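3 February 2023, Harkura cell

Elbow joint on the arm was faulting again at startup. Log shows 2,378 cycles since the last service. Powered down, checked the forearm screws, and found two that took another quarter turn. Put thread locker on both. Thilini cleaned the elbow seam with a dry cloth.
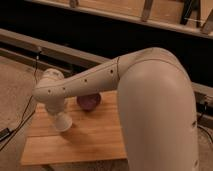

Re-zeroed all joints after that and ran the short test at 70 percent speed, 12 passes, no faults. Wrist still has a little play. Ona wants to leave it until the May service; fine by me if it gets no worse. Cable ties are nearly gone, ask Parveen to order more.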